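Relatório de progresso à direção da Musine
Programa de qualificação dos agentes imobiliários, rede Urel
28 de abril de 2021

Este relatório cobre o período desde novembro, quando foi aprovada a segunda parte do financiamento.

Até à data inscreveram-se 226 agentes, de 19 agências. Três agências entraram mais tarde do que o previsto e por isso ainda não terminaram o módulo de avaliação de imóveis. Os agentes das outras agências já fizeram o exame intermédio, e as notas foram enviadas em anexo separado.

Os inquéritos aos compradores e vendedores correm bem. Recebemos 1.525 respostas completas. A pergunta sobre a clareza do contrato de mediação continua a ter a pontuação mais baixa, e pedimos à Temix que reveja o texto do modelo. A primeira versão revista chegou com atraso e tem ainda dois artigos por corrigir.

Na zona de Tilahun, as visitas acompanhadas foram suspensas durante o confinamento e recomeçaram este mês. O custo das deslocações ficou, portanto, abaixo do orçamento. Pedimos autorização para passar este saldo para a formação em fotografia e apresentação de cozinhas e salas, que os agentes solicitam com frequência.

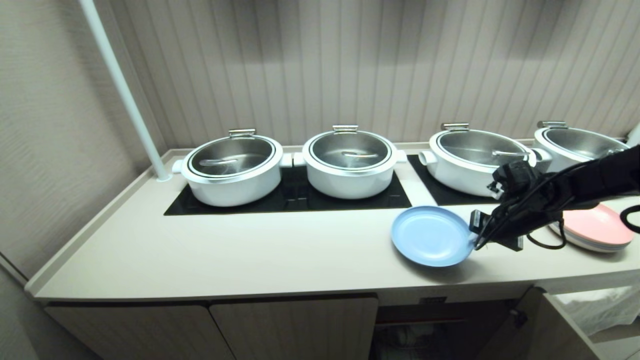 O pedido formal de transferência da verba segue com as contas do trimestre.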